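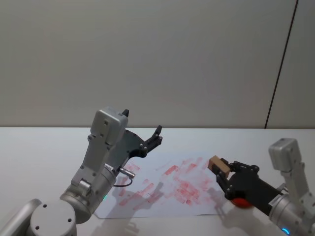 Pinkish-red smudges and streaks on white paper, on a white tabletop.

FOR IMMEDIATE RELEASE
March 21, 2023

Triệu opens its doors in Nisatbridge: a painting room for people who think they can't paint

Hello! I'm Thoa Bùi, and I'm writing this press release myself, so please forgive me if it wanders about a bit. The news is that Triệu, the drop-in painting room I've been boring my friends with for years, opens to the public in Nisatbridge on the first Saturday in April. It's on Serkholm Lane, two doors up from the bakery, and if you reach the bus depot you've walked too far.

You bring yourself (and an old shirt, please, I mean it) and we provide paint, paper, brushes, sponges, a sink and as much tea as you can drink. Stay for an hour or stay all afternoon. There's no course to sign up for and no exhibition looming at the end of it. If you want help, somebody will help you, and if you'd like to be left alone with a pot of blue for the morning then that's a perfectly good way to spend a morning.

Triệu is my mum's family name. She was the one who let me paint on the backs of wallpaper rolls when I was small, on the kitchen floor, with the door propped open so the dog could step over it all. I've got one of those rolls still. It's mostly purple.

Why a painting room?

I taught evening classes for a long time, watercolour mainly, and I loved it, but the same thing used to happen every September. A lovely full class would turn up in week one, and by week four a third of them had quietly stopped coming. I'd bump into them in the supermarket and they'd look terribly guilty and tell me they'd missed a week and felt they'd fallen behind. Behind what? It's watercolour! But I do understand it, because I once gave up Italian for exactly the same reason and I still can't order a coffee properly.

So I started wondering about a place that worked more like a swimming pool. You turn up when it's open, you do your lengths or you float about in the shallow end, and then you go home. If you miss a month the pool is still there.

It took a while to find the right building. We looked at a chapel with no heating, a very nice upstairs office that would have needed a lift, and a unit on the ring road that smelt powerfully of onions. The place on Serkholm Lane used to sell carpets. It's 2,729 square feet all on one level, with big windows at the front, and when I first walked in there was still a rack of samples by the till. I kept a few of the squares and they're now under the legs of the noisy chairs.

Getting it ready

The fitting out has been done by Hevari, who are a small joinery firm from the other side of the river and who have put up with me changing my mind about shelves on at least three separate Mondays. They built the drying racks, boxed in the pipework, and made us a long low bench by the window which is already my favourite thing in the building. They also lowered one of the sinks so that children and anyone sitting down can reach the taps without a struggle.

I'd like to thank everyone who chipped in as well. The spring quiz and the cake stall between them raised £1,333, which paid for the drying racks outright, and a grant of £3,966 from the Serkholm Neighbourhood Fund covered the sinks, the accessible toilet and the new front door. The old front door stuck so badly that I had to climb in through the back twice, once in a skirt.

We had a long argument about colour. I wanted yellow walls. I wanted them so much that I painted a big test patch in the corridor and invited everyone to come and admire it, and what everyone said was that it made them look ill. Worse, it made the paint look wrong. Mix yourself a nice soft green and hold it up in a bright yellow room and you'll see what I mean, your eye just goes all over the place. I've come round to the idea that a quiet background is kinder to whatever you're working on, though I did get my yellow in the end, on the inside of the broom cupboard.

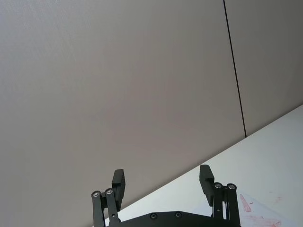

Plain pale grey wall panels, with a thin dark seam where they meet.

What will be on

Most of the time the answer is simply "it's open". We'll be running Tuesday to Saturday, ten until four, with a late opening until nine on Thursdays for people who work. We're closed on Sundays and Mondays so that I can mop.

On top of that there'll be a few regular things for anyone who likes a bit of company or a nudge in some direction or other.

First Marks is for little ones under five and the grown-ups who come with them, and it's Wednesday mornings. It's finger paint, sponges and rollers, all water-based, and I promise you the adults get just as stuck in as the children do. Please don't dress anybody in their best.

One Colour is on Thursday evenings and it's the one I'm most excited about. You pick a single colour and stay with it for the whole session, darker and lighter, thick and thin, until you know it really well. I've done this with groups before and people always groan when I explain it, and then two hours later I can't get them to go home. Red is harder than you'd think. Pinks are harder still (they go muddy the moment you stop paying attention).

Slow Saturday is exactly what it sounds like. The radio's on low, there's soup from midday, and no one is allowed to say "ooh, what's it going to be?" while peering over your shoulder. I'm the worst offender so I'll be in the kitchen doing the soup.

We'll also have a shelf of books to borrow, a box of postcards and odd bits of fabric to look at when you're short of an idea, and a big flat drawer where you can leave work that isn't finished. Put your name on the back in pencil. If it's still there after three months I'll ring you up.

What it costs

A session is £6, or £3 if you're under sixteen, over sixty-five, or if six pounds is simply a lot this week. We won't ask for proof of anything. Under-fives are free with a paying adult. There's a ten-visit card for £50, and it doesn't run out, so you can use it up in a fortnight or make it last until your children leave home.

Paint and ordinary paper are included. Canvas and heavier watercolour paper are extra and we sell them at what we pay for them.

You don't need to book for general sessions, but First Marks does fill up, so please ring or send a text for that one.

Opening day

We're opening at ten on the Saturday and the first hour is just cake and looking round. From eleven the paint comes out. My mum is going to make the first mark on a very long roll of paper that runs down the middle of the room, and after that it's anybody's. She has already told me she'd like purple. I've bought two bottles.

The roll will be going up along the corridor afterwards, test patch and all, so if you come to the opening you'll be on the wall for at least the first year. Children who'd like to add a handprint can, and so can everyone else.

The bakery is doing us a good price on buns for the day, and they've asked me to mention that they'll be open until two. Parking on Serkholm Lane is hopeless on a Saturday, so please use the depot car park, or come on the 14 bus and get off at the library. There's a dropped kerb right outside and a level way in.

A few practical bits for editors

I'm very happy to talk to local papers, newsletters, school bulletins, radio, anyone really. Reporters are welcome to visit before we open, and you're welcome to have a go with the paint while you're here. Thursday afternoons are best for interviews as I'm in anyway, waiting for deliveries. If you'd like to talk to Hevari about the joinery I can put you in touch, though they're shy and will probably just send you a drawing of a shelf.

If you're printing our name, the accents matter to my mum, so it's Triệu, with the hat and the dot on the e. If your system won't do it, give me a ring and we'll work something out. And it's Thoa Bùi, not Thora, much as I like the name Thora.

Contact: Thoa Bùi, Triệu, Serkholm Lane, Nisatbridge. Telephone Nisatbridge 2274, with an answering machine out of hours. I do listen to the messages, usually over breakfast, and I'll ring you back the same day if I can.

ENDS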